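Visit report: supervisor training day at Coltard
12 Nov 2024

Coltard runs its leadership sessions for shift supervisors at the Trulach plant, in a training room above the assembly hall. I attended as an observer for our own program, which restarts in May. The day was led by Hwa-young Jang.

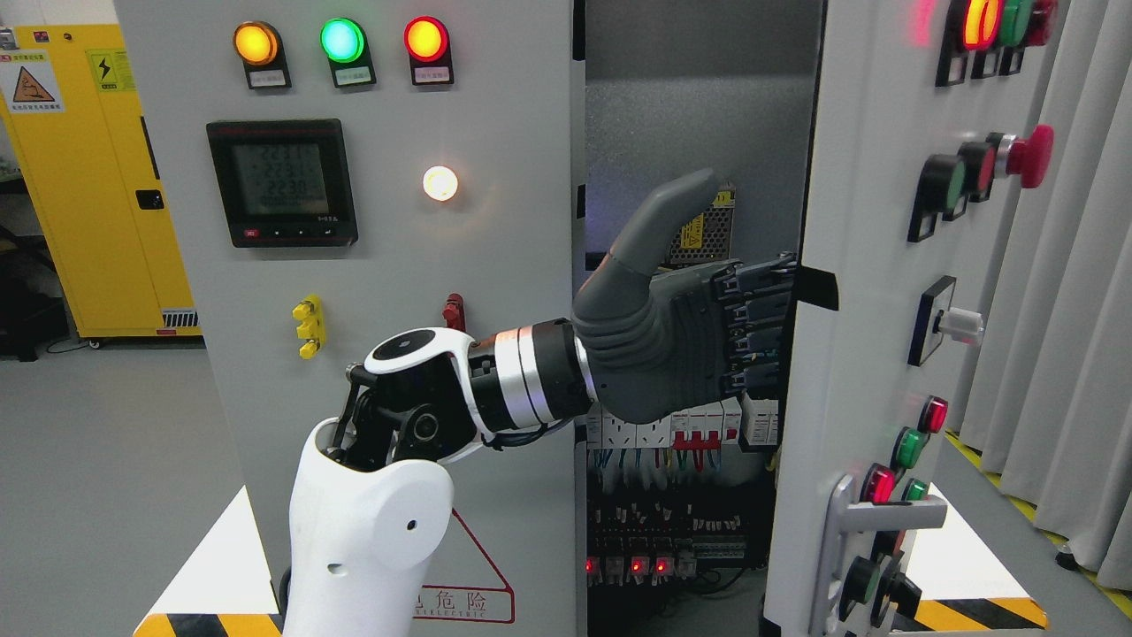
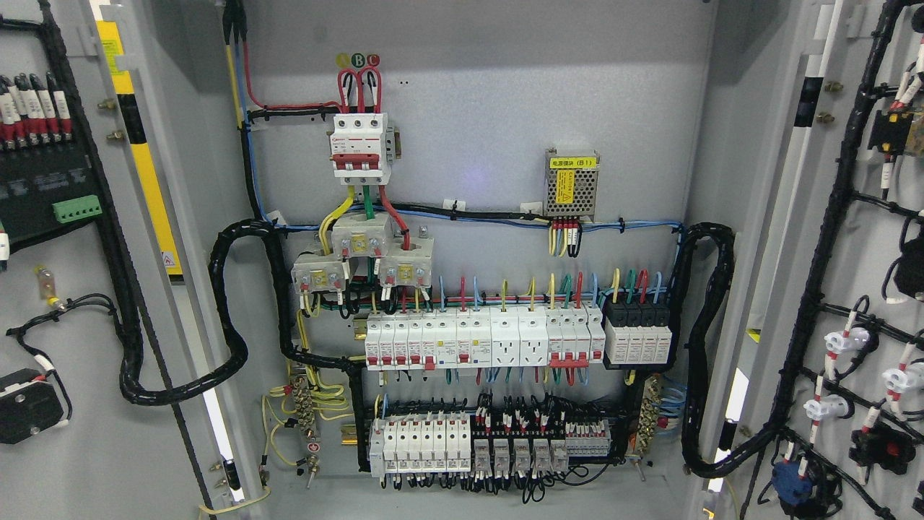
Open control cabinets at Trulach

The morning module, called Clostero, deals with handover between shifts. Participants work in pairs. One gives a verbal handover from a written log, the other repeats it back, and the pair compares the result with the log. Each round is limited to 10 minutes. Most errors in the rounds I watched were omissions of open tasks. Jang did not correct them during the exercise. She kept notes and returned to them before lunch.

The afternoon covered feedback conversations. Participants picked a case from a binder and could combine two cases if they wanted a harder one. The binder holds 338 cases, sorted by department, and is revised once a year. Several of the older ones still refer to forms Coltard has dropped, and this slowed down two of the groups.

Course records are kept in Ccori, an in-house system. Each supervisor has a page listing modules attended and one agreed action per module. The line manager signs off on the action. More than 2,000 entries are on file, but there is no search by action type, so comparing sites means exporting everything.

For our program I would take over the handover exercise as it stands. The case binder would need to be cut down and rewritten for office staff. Jang has agreed to send the facilitator notes for Clostero.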